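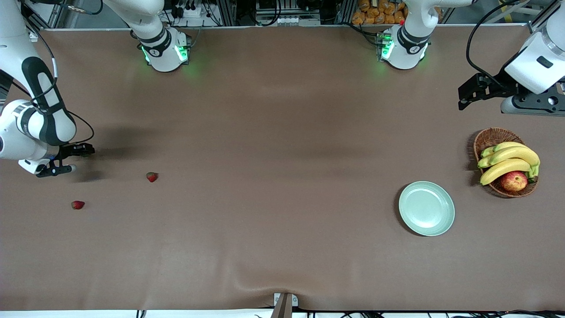 A long tabletop under a smooth brown cloth.

About Cascombe Linen Service

Cascombe Linen Service supplies, launders and repairs table linen for restaurants, hotels, places of worship, funeral homes and private households. The company is privately owned and operates from a single plant, where all washing, pressing, mending and packing is carried out by our own employees. We do not send work to outside laundries.

Our Company | Our Work | Our People | Our Standards | Working With Us

Our Company

The company was established by Lucinda Greenberg, who had managed the housekeeping department of a large hotel and had become dissatisfied with the quality of rented tablecloths available to it. Cloths arrived with the wrong hems, in shades that did not match, and were often too short for the tables they were meant to cover. She began with a rented storefront, two domestic machines and an agreement to serve one banquet hall. The banquet hall remains a customer.

Within a few years the storefront could no longer hold the stock, and the business moved to its present building, a former bakery with good drains and a loading dock. The old proofing room, which holds a steady temperature through the year, is now used for storing finished linen. Cloths are kept there on open shelves, folded by size, and are rotated so that no piece sits in one fold for an entire season.

In September 2020 the company acquired the stock and customer list of Runura, a smaller firm that specialized in napkins and round cloths. Its mending room was moved into our building at the same time, together with its sewing machines and its thread cabinet. Customers who came to us from Runura will still find its woven label on many of the napkins they receive. We have chosen to leave these labels in place for the life of the cloth.

Our Work

Rental. We hold tablecloths, runners, overlays and napkins in 33 standing colors. Each color is dyed to a reference swatch kept in a closed drawer, and new cloth is compared with the swatch in daylight before it is accepted. Customers may borrow a set of swatches before placing an order, and we encourage them to view the swatches in the room where the linen will be used, at the hour of the event.

Laundering of customer-owned linen. Many households and congregations own cloths they do not wish to wash at home. These are received, marked with a sewn tag, and washed apart from rental stock. We ask that stains be pointed out when the linen is dropped off, and that no stain remover be applied beforehand. Old stains cannot always be removed, and we will say so before work begins.

Mending. The mending room handles tears, burns, pulled hems and worn corners. Most repairs are made by machine. Darning by hand is offered for damask and for pieces of family importance, and is quoted separately. We do not undertake the repair of lace that is too weak to be pinned; the owners of such pieces are referred to a textile conservator.

Table measurement. A cloth that fits well depends on three dimensions: the length of the table, its width, and the drop at the edge. For seated dinners we generally advise a drop that reaches the seat of the chair. For display and serving tables, a cloth to the floor is more usual. Our staff will visit the site of any large event to measure tables in person, and this visit is included in the price.

Our People

Lucinda Greenberg continues to serve as president of the company. Daily operations are directed by Ignacio Ridgeway, the general manager, who is responsible for the plant, the delivery routes and the purchase of new cloth. Verna Nakamura is head of the mending room, a post she also held at Runura. Benedita Bastos leads customer accounts and is the first point of contact for hotels and restaurants. Lyle Hutchins supervises the wash floor and trains all new employees in sorting and water chemistry.

The company employs 71 people, of whom 17 work in the mending room. New employees spend their first weeks in sorting, whatever position they have been hired to fill. This practice dates from the storefront years. It gives office staff and drivers a working knowledge of fabric weights and common stains, and they are better able to answer questions at a customer's door.

An apprenticeship in mending is offered each August. Applicants need no prior sewing experience. Apprentices are paid from the first day and are instructed at the bench in plain hemming, patching, darning and the matching of thread. Those who complete the program are offered permanent positions when vacancies exist.

Our Standards

Every cloth is inspected twice, once before it enters the wash and once on the pressing table. Pieces with visible damage are withdrawn and sent to the mending room. Cloths that can no longer be used at full size are cut down to overlays, then to napkins, and at the end of their service are given away as cleaning cloths.

Cotton and cotton blends are washed with an unscented detergent. Starch is used only on request. Wool table felts and silk runners are cleaned by hand, and additional time should be allowed for them. Water from the final rinse is stored and used again for the first rinse of the next load of similar color.

Working With Us

New accounts are opened by appointment. The minimum order for event rental is 50 napkins or the equivalent value in tablecloths. There is no minimum for mending or for the laundering of household linen, which may be left at the front counter during business hours.

Linen for events is delivered pressed and on hangers where the size of the cloth allows, and otherwise folded in paper. Used linen should be shaken free of crumbs and candle wax and returned dry in the bags provided. Damp linen left in a closed bag may mildew, and mildewed cloths are charged at replacement cost.

Requests for swatches, site visits and apprenticeship applications should be addressed to the front office.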